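Stalow data hall — memory and storage walk-round
Saturday, July 27, 2024
Covers rack row 4, Letell hosts and the Skelero flash shelf. Not the network kit, separate sheet for that.
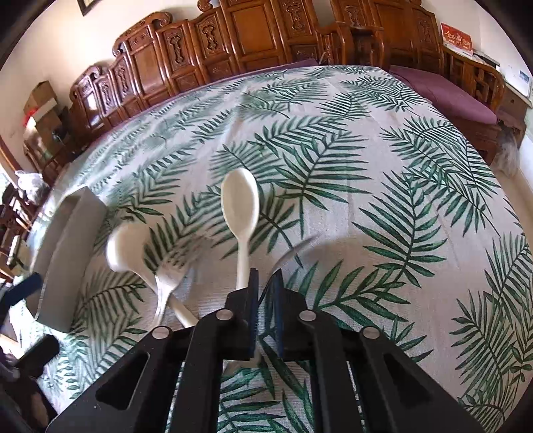
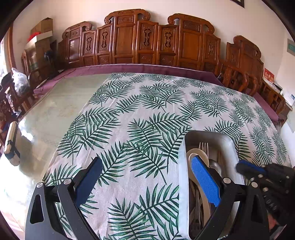

First photo: white plastic spoons and fork. Second: metal cutlery tray.

1. Cold aisle doors shut and latching — OK. Left one sticks a bit.

2. Blanking plates fitted — NO. Two missing under the top host. Same as May.

3. Memory errors, all hosts — OK apart from host 272. Corrected errors on one stick, climbing. Swap it at next window, dont wait for it to fail.

4. Memory fitted matches the asset list — NO. List still shows the old sticks in host 200. Lui needs updating by hand, import didn't pick it up.

5. Swap use under load — OK. Bit of paging on the reporting box overnight, cleared by itself.

6. Flash wear — OK on the main shelf. One spare drive reads 100 per cent used. Pull and label, do not put back in the spares drawer.

7. Shelf fans and power supplies — OK. Noisy fan rear left, no alert yet.

8. Anti-static straps at bench — one strap failed the tester. Binned. Order more.

9. Cables clear of rear doors — OK now. Had to re-tie one bundle.

10. Fire exit and extinguisher — exit clear. Extinguisher tag unreadable, reported to site.

11. Backup batteries — not checked, no key to the cabinet. Carry over.

Items 2, 4 and 11 stay open. Item 3 wants a ticket raisng today.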